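Chapter 3
The Counter and the Display Case

In the first two chapters we spoke about dough, frying and glaze. Now the doughnut leaves the kitchen and meets the customer. Many beginners think that the work is finished at this point. In my years of teaching at Marance I have seen good doughnuts sold badly, and it is always a pity.

This chapter follows a small shop, Stultonlow, where the counter is long and roughly 100 doughnuts are sold in a day. We will study how the pieces are boxed, how they are covered, and how they are moved from the case to the tray. The larger shop at Clornden is treated from page 186.

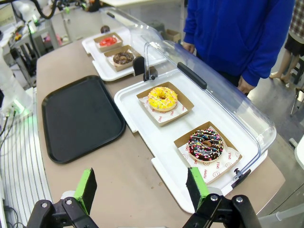
Page last changed: October, by Analyn Cabanatuan

Please look first at the lid. It is clear and curved, so the customer can see the glaze while the doughnut stays covered. The handle is on the top, where the hand finds it easily. A lid should be opened with one hand only, and the other hand stays free for the box.

Next, consider the boxes. Each ring sits in its own open kraft-paper box, on a white liner with red printing. The liner does two jobs. It keeps the glaze away from the box, and it makes a pale ground on which chocolate or yellow glaze shows well. Put the sprinkles and the drizzle upwards, and do not press the liner against the side of the ring.

The black tray is kept beside the case. When a customer has chosen, the seller lifts the whole box on to the tray and closes the lid again. The doughnut itself is not touched.

Words to learn in this chapter: liner, glaze, drizzle, rim, display case.

3.1 Before opening

Wipe the counter and the base of each case with a damp cloth, then dry them. Glazed rings need 25 minutes of rest before they go under a lid, otherwise the steam will cloud it.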